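Packing plant leans on robot arms, and the sorters are still waiting for answers

Porstead: The Kovačević packing plant on the Doddale road has spent the summer telling its staff that robot arms will take the dull work off their hands. What the staff would like to know is what gets put in their hands instead.

The system is called Lorkuvum. It is meant to pick small parts off a table and drop them into baskets, a job now shared by 29 sorters over 2 shifts. For the time being it practices in a curtained-off corner with a plain block and a wicker basket.

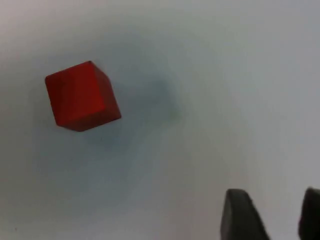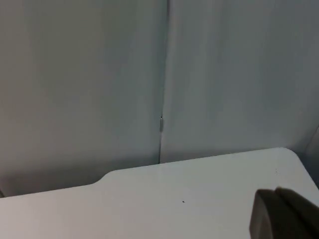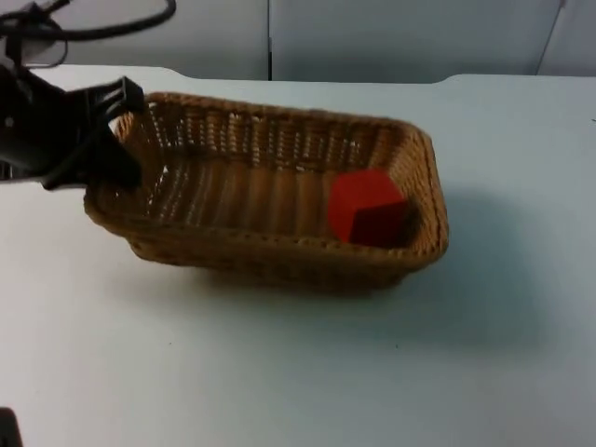 Lorkuvum at its practice table in Porstead.

In a notice pinned up in the break room in July, the company said the arms had made 1,042 practice picks and that 251 of those needed a person to step in. Management calls that progress. On the sorting floor people did the division and got close to one in four, with a single block and no rush order to fill. Real bins hold bent clips, torn bags and parts stuck together with grease.

The notice says no jobs will be lost. It does not say for how long, and the company did not answer when asked whether the promise covers temporary staff, who make up much of the late shift.

Some things have changed already. Sorters now take turns as "attendants," which means standing by the table, resetting the block and logging each miss on a tablet. The work is lighter on the back. Several said it is also duller than sorting, and that the hours at the table do not count toward the piece bonus. A few like it fine and would take more of it if the pay were the same.

There is also the matter of the log. Attendants must enter their badge number with every reset, and the plant has yet to say who reads the entries or whether slow resets will turn up in a review. Requests to see the written policy have been met with a promise that one is being drafted.

Kovačević says the arms will move to a live line once the miss rate comes down, but has set no target for it. A staff meeting is planned for Thursday at 3 p.m. in the canteen, between shifts. Attendance is unpaid.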